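Strickland Extends Outdoor Dining Permits Through February

The Strickland Department of Public Works has announced that outdoor dining permits issued for the current season will remain valid through the end of February. Permit holders do not need to submit a new application. Revised placards will be mailed to the business address on record and must be posted in a window facing the street.

The extension applies to sidewalk and curbside seating in the downtown district and along Plinditz Avenue, where the city widened the walkway last spring. A total of 20 establishments hold active permits in the two areas. Businesses in other parts of the city may apply under the existing rules, and the application fee is unchanged.

Under the extended terms, tables and chairs may be in use from 7 a.m. until the close of business. A clear walking path must be kept between the seating area and the curb at all times, and furniture may not block hydrants, bus stops or building exits. Portable heaters are allowed with a separate sign-off from the Fire Marshal. Permit holders who already have that sign-off should confirm that it covers the winter months, as several were written to expire in the fall.

The department also reminded businesses that snow removal within the permitted area is the responsibility of the permit holder. Furniture must be moved inside or stacked against the building when a snow emergency is declared, and it may not be returned to the sidewalk until the emergency is lifted. Chairs and tables left out during plowing may be removed by city crews and held at the public works yard, where owners can claim them during regular hours.

"Winter seating was requested by a large share of the businesses that took part this year," the department said in a written statement. "The extended permit gives them more time to serve customers outdoors while keeping the sidewalks open to everyone who uses them."

The city's contract with Zastero, which supplies the planters and barriers used along Plinditz Avenue, has been lengthened to match the new permit period. Clelinix will continue to service the street lighting in both areas. Neither change requires action by permit holders, although short lane closures are expected on Plinditz Avenue while the barriers are reset.

Comments on the program may be sent in writing to the Department of Public Works, 1401 Court Street, Room 7. Those received before the end of January will be included in a report to the City Council, which is expected to consider a year-round permit in the spring. Copies of the current rules are available at the same address and at the main branch of the public library. Questions about placards or heater approvals may be directed to the permit desk at extension 1003.

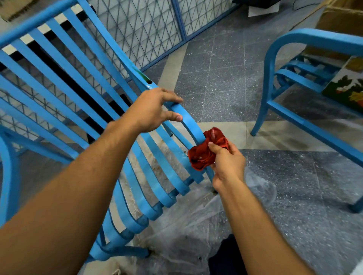
Applicants seeking a new permit should allow almost 20 business days for review. Incomplete applications will be returned by mail with a list of the missing items.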